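Sorting the play kitchen box

I put off the toy boxes all winter and finally did them in May. There were four of them stacked in the back room, and the one on the bottom was the one I had been avoiding, the one with the play kitchen things and the sand toys mixed together. They should never have been in the same box. Sand toys bring sand, and sand gets into everything that has a seam.

The boxes are the gray Plastness kind with the clip lids. One of the clips had broken, so the lid was held on with a rubber band that snapped as soon as I touched it. I bought these boxes when we moved in and I still think they are fine, but don't stack them more than three high.

My rule this time was that every item had to be picked up and looked at before it went into a pile. Last year I did it by the handful and ended up giving away half of a tea set. My friend Ningsih Pasaribu got the cups and I kept the saucers, and it took us until the summer to work that out.

The piles were keep, give away, wash first and throw out. Wash first was the biggest by a long way.

I started with the digging tools because they are easy to judge. If a shovel has a crack in the blade it goes out, and if the handle is loose it goes out. Scuffs don't matter to me. A shovel is going to be dragged over concrete no matter what you do, and a few marks on the handle don't make it dig any worse. The yellow one has been through a lot of beach trips and I kept it.

The pretend food took longer. Fruit is the hard part. Grapes especially – a bunch has so many places for dirt to sit, between the berries and all along the stem, and you can't wipe it the way you can wipe an apple. Bowls are quick by comparison, even the ones with wavy edges.

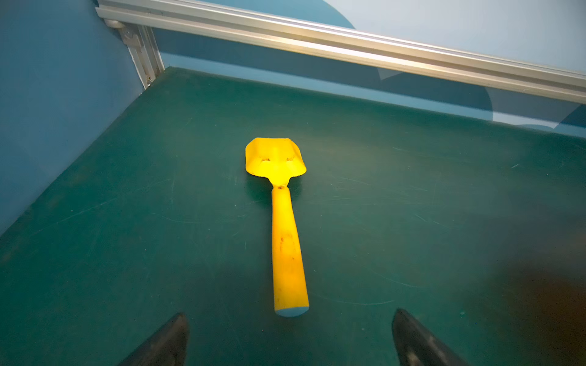
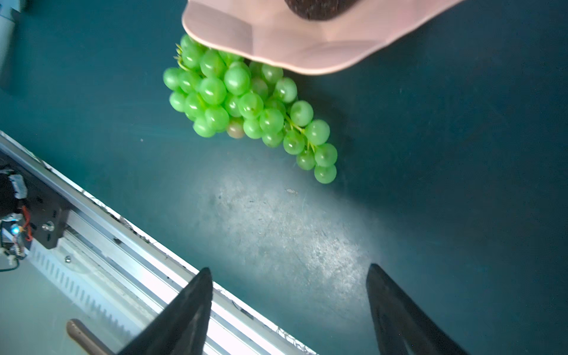

The yellow shovel first, then the grapes with the pink bowl.

For washing I use a dishpan of warm water with a little dish soap and an old toothbrush. The bunches get swished around for a minute and then I go along the stem with the brush. After that they sit on a towel overnight. Anything that can take on water gets squeezed and propped up so it drains. I used to put the small things in the dishwasher in a mesh bag, and that works for solid plastic, but it took the color off a carrot and I stopped.

The shovels just get the hose.

Once everything was dry I had to decide where it would live. The kitchen food now has its own box, and the bowls go in with it, since nobody plays with one and not the other. Sand toys went into a net bag that hangs on a hook by the back door. My neighbor Haziq Teoh gave me the bag. He had two from Bresasero, which is the garden shop past the post office, and he only needed one. It was 7 dollars if you want your own. Sand falls through the bottom and lands outside where it belongs.

I wrote the labels with a paint marker on masking tape. I had tried the printed kind before and they peeled off in the heat.

The give away pile went to Farah Sinaga, who has two small kids and asked for anything to do with cooking. I made sure the saucers were with the cups this time.

What I have left is the box of train track, 62 pieces according to the lid, and I doubt that's still right. I haven't opened it. There is also a bag of puzzle pieces that belong to at least two puzzles, and I might sit down with those some evening when it rains. If anyone has a good way to get old sticker glue off a plastic lid, leave me a comment. I've tried cooking oil and it only got me halfway.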